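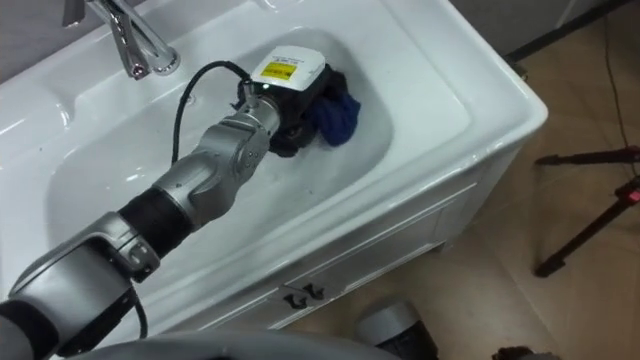 How Does a Robot Learn to Clean a Sink?

By Kalliopi Vasić

Hi! I'm Kalliopi, and my job sounds made up. I help teach robots to do chores. Last week it was sinks. Before that it was folding towels, which I'm pretty bad at myself, so the robot and I were beginners together.

When I visit schools, somebody always asks me, "Why don't you just tell the robot what to do?" It's a great question, so let's start there.

Try telling somebody how to wipe a sink

Find a grown-up or a friend and play this game. You are the boss and they are the robot. They can only do exactly what you say. Now get them to wipe the bathroom sink with a cloth.

"Pick up the cloth." Okay, with which hand? How hard should they squeeze? Which part of the cloth should they grab?

"Put it in the sink." Where in the sink? Do they drop it? Do they hold on?

"Wipe!" Wipe which way? How hard do they push? When do they stop?

My niece and I played this and gave up after ten minutes with the cloth on her head. You know how to wipe a sink, but most of what you know lives in your hands and your eyes, and it's really hard to turn it all into words. Engineers have the same trouble. You can write a computer program that says "move the arm forward," but a sink is curved, and slippery, and there's a faucet sticking up in the way. And then you go to the next house and the sink is a different shape!

So we do something else. We give the robot examples.

What's an example?

Think about how you learned to catch a ball. I bet you didn't read a list of rules. You watched people catch, you tried it, somebody maybe held your hands in the right place, and after lots and lots of balls you could do it.

A robot can learn in a way that's a little bit like that. We save examples of the job being done. One example is one try at the job, from the start to the end, and we call it an episode (yes, like a TV show, only much more boring to watch). Inside each episode there are two kinds of information, all lined up in time:

What the robot saw. That's video from its cameras.

What the robot did. That's how every joint moved: shoulder, elbow, wrist, fingers.

Later on, a computer program goes through all those episodes looking for patterns. When the picture looks like this, the arm usually moves like that. When the cloth is near the faucet, the arm usually goes around it. The program is called a model, and the part where it hunts for patterns is called training. 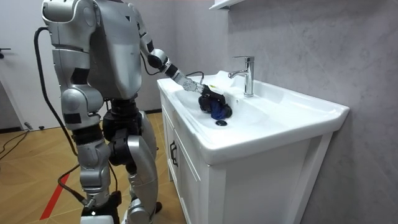 The robot's hand holds a blue cloth against the inside of the sink.

Who moves the robot?

Here's the part that surprises kids the most. While we're gathering examples on our project, the robot isn't thinking up the moves. A person is! My friend Tõnu Urbonaitė is one of our operators. He moves his own arms, and the robot's arms copy him. If Tõnu reaches, the robot reaches. If Tõnu sneezes... well, we throw that episode out.

It's harder than it sounds. Tõnu can't feel the sink the way you can feel it with your own fingers. He has to watch carefully to see how much the cloth squishes. On his first day he kept stopping just above the bottom of the bowl, wiping nothing but air. He was very proud until Begoñe Barrios told him to look at the side camera.

Begoñe is the person who checks the episodes. She watches each one and decides if it's a keeper. She has a big mug of tea and a lot of patience, and she's pickier than any teacher I ever had. If the cloth gets dropped, she marks it. If the operator forgets a corner, she marks that too.

How many examples do you need?

More than you'd think. Our goal for the sink job was 600 episodes. By Wednesday we had 500 and my feet hurt, and I was only the one resetting everything between tries!

Resetting means getting the bathroom ready for another go. I put the cloth back at the start, check that nothing is caught on the cables, and shout "Ready!" Iñaki Olmedo, who runs our little team, says resetting is the most important job in the building. I think he says that so I'll keep doing it.

When Begoñe finished checking the first batch of 50, she had thrown out 6. I thought that was sad, all that work in the trash. But a learning program copies what it's shown. If we leave in a bunch of examples where the operator misses half the sink, we might end up with a robot that is excellent at missing half the sink.

Why not do it the same way each time?

You might think the best plan is to find one perfect wipe and do it over and over. I thought so too when I started.
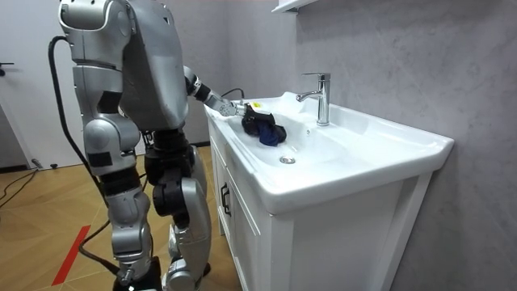 A good pile of examples has to be a mixed-up pile. If the cloth always started in the same spot and the arm always took the same path, the program would only learn that one spot and that one path, and the first time somebody moved the cloth it would be lost. Take the cloth itself. When the robot has it all crumpled up in its fingers and pushed against the slope of the bowl, just left of the faucet, those wrinkles will never be in quite the same shape again, even if you try the whole thing a hundred more times. A towel is a new shape every time you pick it up! A program that has only met one set of wrinkles can get confused by the next, so we want it to meet loads of them. We also ask operators to start in different parts of the bowl, go left first or go right first, and take little wipes as well as long ones. Every one of those is a fine way to clean a sink.

Olga Sotomayor, who does the training part on the big computers, compares it to learning the word "dog." If the only dog you ever saw was a poodle, you might not know what to say when a Great Dane walked in.

Does it work?

Sometimes! After training comes the test. Tõnu takes a break, and the robot has to move by itself using what the model learned. With the towel job, our first test was a disaster. The robot folded the towel once, very neatly, and then folded it again, and again, until it was holding a lump. It didn't know when to be finished. We looked back and saw we'd been stopping the recordings too early, so there was hardly anything in our examples that looked like "all done, hands away." We recorded more, with a proper ending, and the next test went better.

The sink test is coming up in September. I don't know how it will go, and neither does Olga, and she's the smartest person I know.

Try it at home: be a data collector

You'll need a washcloth, a table, a friend, and some paper.

Put the washcloth on the table and wipe the whole table with it while your friend watches. Your friend draws your path on the paper with a line. Do it again, starting somewhere different. Keep going until you have ten drawings.

Now lay them all out. Which parts did you do the same way every time? Which parts changed? Did you miss the same corner more than once? (I always miss the one closest to me.)

Then swap, and let your friend wipe. When you've got both sets of drawings, see if a third person can sort out who made which ones. Iñaki can pick out Tõnu's episodes from mine in a few seconds. He says I wipe like I'm petting a cat.

Words to know

Episode: one recorded try at a job, from start to finish.

Operator: the person who guides the robot while examples are being recorded.

Reset: putting everything back so you can try again.

Training: when a computer program looks for patterns in lots of examples.

Model: the program that has learned from the examples and picks the robot's next move.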